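Uler tidying project - progress report, March
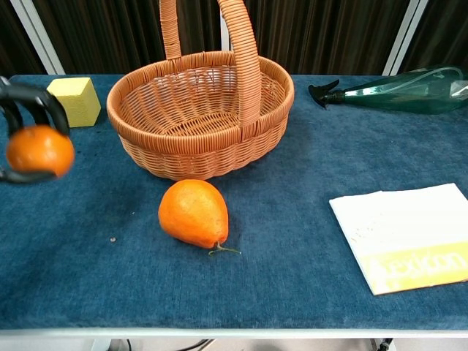 Can a machine put the shopping away yet? On a good day it can manage the easy bits, slowly, and I'd still want a person in the room.

We got through 161 tidying runs this month, and 70 needed no help from me. Round fruit is going nicely now - I'm really pleased with that! Spray bottles and anything flat, like leaflets, are still a pain, and Fatham have promised us softer fingertips to try.

Spending is fine, apart from the 1000 pounds for the spare wrist motor (you've had that invoice). Next up is the Kocsis kitchen trial, which I'd like to run for 11 days in April if you're happy.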